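About > Who we are > Our story

Prullura Bookbinding School

We teach adults to bind books by hand. We have been doing it long enough to have opinions on glue, and we'll share them whether or not you've enrolled.

The school was started by Pacita Pascual, who had spent most of her working life repairing ledgers and parish registers for people who wanted them back by Friday. She began with one bench, one nipping press and an evening class of four, two of whom had come for the pottery next door and were too polite to leave. One of them still teaches our box-making weekend. The pottery has since closed, for which we take no responsibility.

These days we occupy the upper floor of the old Notonton seed merchant's, up 16 stairs that the council describes as characterful. There's a goods lift for boards and cloth. It isn't rated for students, and the question comes up every term.

What we teach

The beginners' course runs over ten weeks and covers pamphlet stitch, a flat-back case binding, and a rounded and backed book that will come out slightly crooked. Everyone's does. Pacita keeps her own first one on the shelf by the kettle, and it leans to the left like a man listening at a door.

After that you can go on to leather, boxes, repair, or marbling. Marbling is our most popular subject and the one with the highest dry-cleaning costs. Repair is the least popular and the one we'd most like you to take, as there are a great many cookbooks in this district held together with rubber bands.

We don't teach scrapbooking. We have nothing against it. We were asked so often that we put up a sign, and then people asked about the sign.

The Ueda collection

In our third year a retired printer left us his finishing tools: 283 brass hand tools, all of them now cleaned and catalogued, along with a cabinet that wouldn't go up the stairs and had to be sawn in half and dowelled back together. It's known as the Ueda collection, after the name painted on the cabinet. Students in the leather course may use the tools. They may not lend them, improve them or heat them on the stove in the kitchenette, and the last of these is now a written rule.

The tools are mostly fleurons, stars and small leaves, plus one very good rooster. The rooster has ended up on books about tax law, sailing and grief.

The Staltasov Prize

Each March we award the Staltasov Prize for the best binding by a student in any year. The prize is $1000 and a bone folder. The judging takes an afternoon, and the sulking can go on till winter. Past winners are displayed in the glass case on the landing, where the afternoon sun is doing its best to fade them, and yes, we are looking at blinds.

How we run things

We are a not-for-profit. Fees pay for tutors, rent, board, thread and an amount of PVA that our supplier has begun to remark on. Classes are kept to eight people, that being how many can reach the guillotine without an organised queue. Students keep everything they make, including the crooked ones. Please do take them home. The shelf by the kettle is full.

We also bind to order when the benches are free, mainly theses, visitors' books and the occasional family history. Our longest job so far was a family history of 1244 pages in a single volume, against our advice. It was collected with a wheelbarrow. The client was delighted, and has since found another branch of the family.
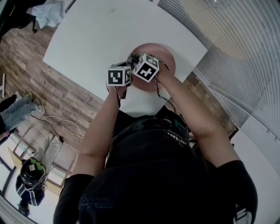
Do I need my own tools for the beginners' course?

Everything is supplied for the first ten weeks, including a knife, an awl, needles and a bone folder. Most students buy their own bone folder by about the second month, once they've been handed someone else's with glue on it. Bring an apron and a pencil. If you're left-handed, tell us when you book and we'll set you at the end bench, where the light falls on the correct side and the radiator works.

Visitors are welcome during open bench on Saturday mornings. Ring the bell downstairs and give us a minute, as whoever answers it will probably have something under a press.

Subscribe to our newsletter for term dates and offcut sales. We send it when we remember.

© Prullura Bookbinding School | Contact the office | Back to top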